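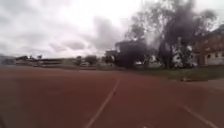

4.2 Lane following on the track

The lane tracker runs on the onboard computer and takes only the forward camera as input. It looks for thin bright bands on a darker ground, fits a line to each, and passes the heading error to the Orozco gait controller. Under a clouded sky with no clear shadows, the white paint is the strongest edge on the red surface, so a fixed threshold was used.
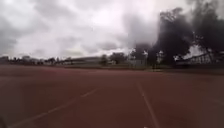
Figure 4. Camera view with two lane lines diverging towards the robot.

Each candidate line is kept only if it agrees with the last pose estimate. Of 1742 logged images, 308 gave a single usable line, and for these the planner held the last known lane width. 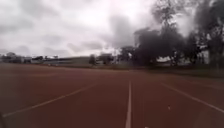
Tredargate Field Robotics Group

Motion blur mostly affects the far part of a line. We therefore weight points near the robot more heavily in the fit. Small bright spots are dropped by a length test before fitting.

On bends the straight-line model is too stiff, and the tracker changes to a

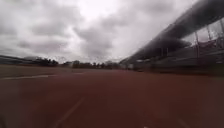 second-order curve once the fitting error stays high for some 711 ms. The change is made in software alone and needs no map of the track.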